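I own a lot of black clothes. I didn't set out to - it just happened over the years, one safe purchase after another, until opening my closet felt like looking into a cave. And the thing about black clothes is that they never get folded properly at my house, because I can't tell what anything is until I've picked it up and held it to a window. Is it leggings? Is it the good cardigan? Is it the other cardigan?

So in March I made myself a promise that I'd get the whole lot sorted before summer, and of course it's summer now and I only just got going.

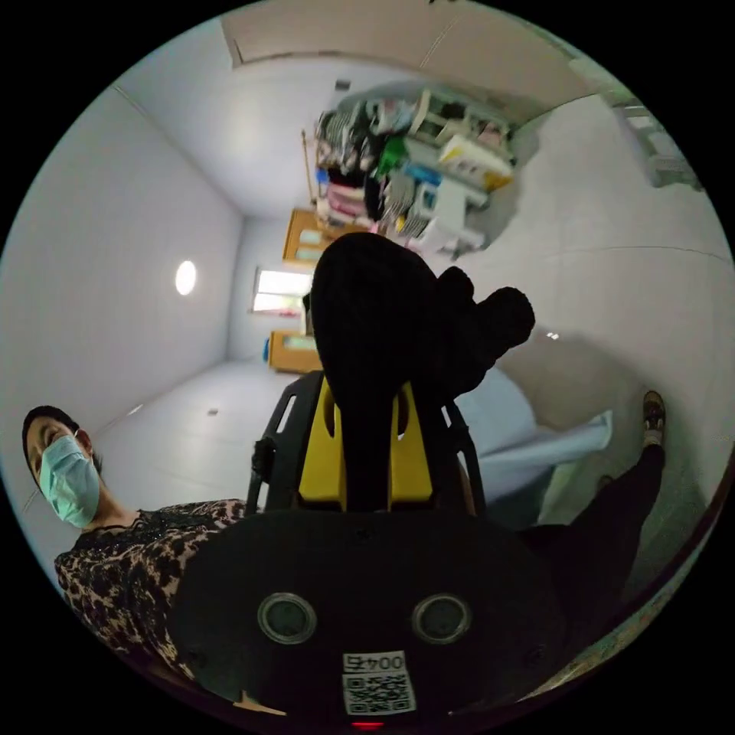 *Posted by Haris Živković on Jun 29, 2024 | Filed under: Home, Laundry, Small Victories*

Anyway! Let's talk about folding dark clothes, which I now have opinions on.

My first opinion is that you need a proper surface. I used to fold on the bed, and the bed is terrible for it. It's too low, it's too soft, and the comforter at my place is navy, so a black sleeve just disappears into it. Then I tried the kitchen table, which was better for my back but always had a crumb on it somewhere, and black knits pick up crumbs like it's their job. What you want is something padded and pale, up at a height where you don't have to stoop. Light blue is lovely for this. You can see the edges of everything, you can see the creases, and (less happily) you can see how much lint has been riding around on your favorite sweater.

My second opinion is about piles. I used to make one giant heap and pull from the top, which meant the thing I'd just folded would get buried by a landslide about every five minutes. Now I push the heap to the far side and keep the middle clear for whatever I'm working on. One piece at a time! I know that sounds like something off a poster in a school hallway, but it has made a real difference to my mood.
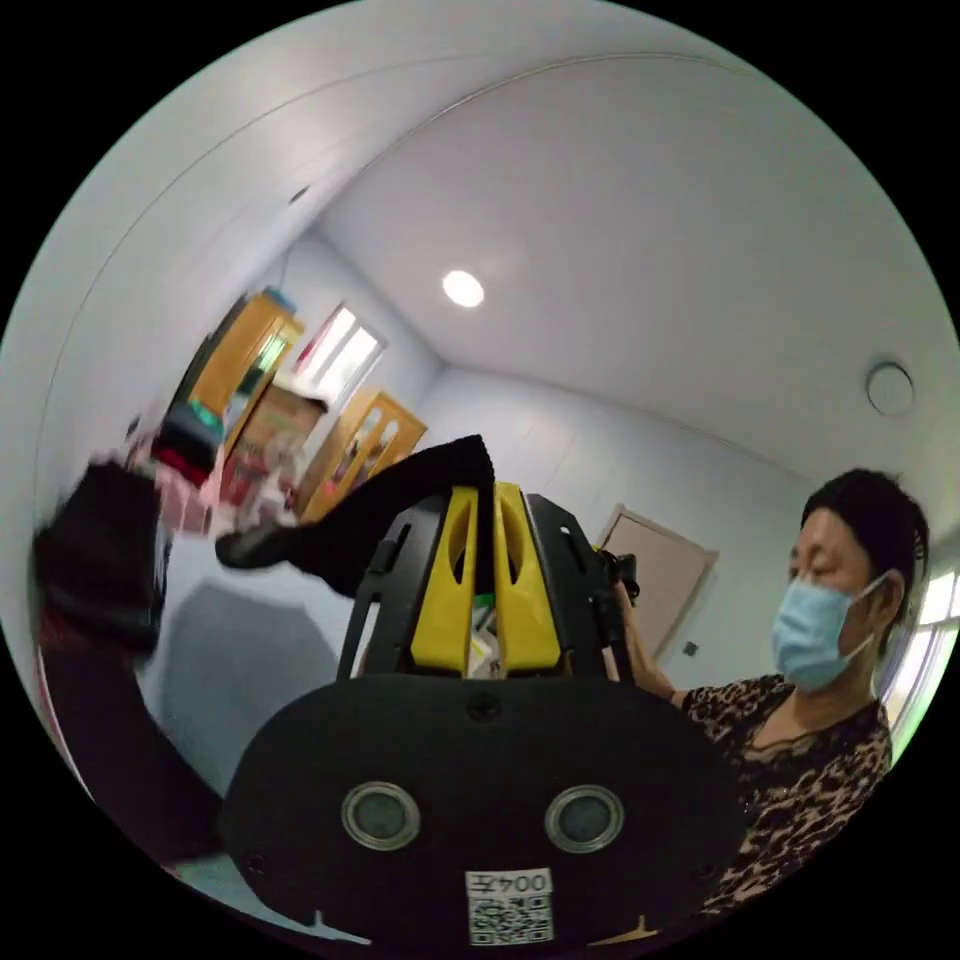
Soft knits are the ones that used to beat me. You lift one end and the rest slides off somewhere, and if there are two of you working, you both grab for it and now it's twisted. I've found it goes better if one person pinches and the other keeps still until the piece has stopped swinging. My sister and I worked this out after a fairly heated afternoon with a wrap dress from Grekwood that has ties coming off it in places I still don't understand. We didn't speak for a bit and then we had ice cream.

Also, shake things out first. I skipped this for years. A good shake gets the sleeves facing the right way and saves you from fishing a balled-up sock out of a pant leg later on. I do mine before anything touches the table, otherwise all the fluff lands right where I'm about to fold.

For long skinny pieces I like to go lengthwise first. Lay it out flat, smooth it down with your palm from the top to the bottom, and get it into one straight strip before you even think about folding it shorter. If you rush that bit you end up with a lumpy little parcel that won't stand up in a drawer. I use the Breko drawer dividers (the tall ones, the short ones are useless for pants) and a lumpy parcel will flop over and take its neighbors with it.
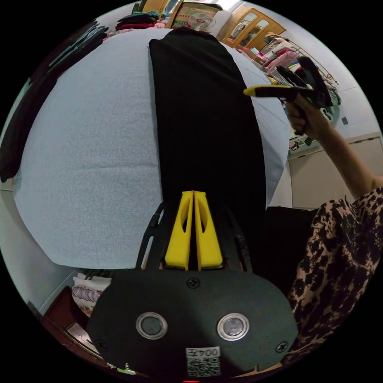
The creases are another matter. I'm not an ironing person. I'll smooth a thing by hand, and if there's still a faint line down the front I figure it'll drop out while I'm wearing it. My mother would be horrified, so please don't send her this post.

One last tip and then I'm off to put stuff away: sort your darks from your almost-darks before you fold. I had charcoal and deep teal mixed in with the black and didn't notice until everything was stacked, and then I had to take 3 stacks apart to find the teal top I wanted for dinner. Now the grays and teals get their own spot and the true blacks get theirs, and I can find the good cardigan without turning on a lamp.

Next up is the coat closet. There's a box in there from two apartments ago that I've never opened, and it says "scarves + misc" in my own handwriting, so wish me luck with the misc. If you've got a way of folding scarves that doesn't involve buying sixteen special hangers, leave it in the comments - I'm all ears!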